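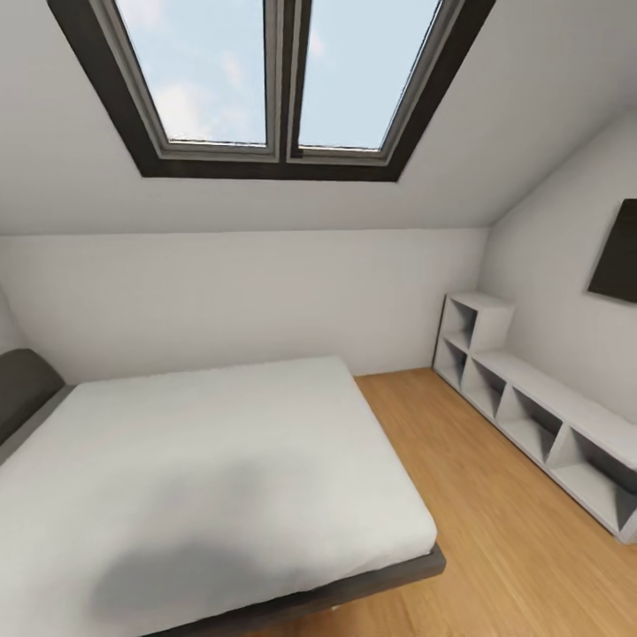

Motorised skylights in the loft: what to do when the rain sensor lets you down

Our loft bedroom has a big double-paned skylight right over the floor, with the bed tucked in to one side, and for years I opened and shut it with a pole like everybody else. Then last October we had a Kekana opener fitted, with a rain sensor and a little Arnel hub that was meant to do the thinking for us. Lovely, I thought, no more running upstairs with a tea towel on my head!

Well. One afternoon it poured, the sensor stayed fast asleep, and the window sat wide open for two hours. The mattress took most of it and the floorboards had the rest. The hub showed error 639, and the booklet (which I had kept, to my own surprise) said only "contact your fitter". So I did, and Eetu Heinonen came round and was very patient with me, and most of what follows I learned from him over a pot of tea.

Clean the sensor. Ours had a film of pollen and something sticky from the lime tree, and the drops were simply sliding over it. Warm water and a soft cloth, spring and autumn. No washing-up liquid, as it leaves a film of its own.

Test it with a wet fingertip. Open the window a hand's width, dab the sensor and stand well back. Ours should start closing within a minute. If yours doesn't, go back to the pole until it has been looked at.

Switch off at the wall before you put a hand anywhere near the chain. I can't say this strongly enough. After a power cut ours wakes up and closes itself without so much as a beep, and I had my fingers on the sill the first time it did it. If there are children about, ask your fitter whether the motor stops when it meets something in the way, and have him show you with a rolled-up towel.

Keep the timer and the sensor from quarrelling. We had an airing time set for every afternoon, and it was overruling the rain signal. Eetu turned it off in the hub, and I now air the room myself after breakfast.

If the mattress does get wet, strip everything off at once, press it with dry towels (don't rub) and stand it on its side with a fan going. My neighbour Haiyan Ye swears by bicarbonate of soda for the smell afterwards, left on overnight and hoovered up, and I have come round to it. Wipe wooden floors along the grain and leave any rugs up for a few days.

The pole lives on a hook by the loft stairs now, and I check the forecast before I go to the shops.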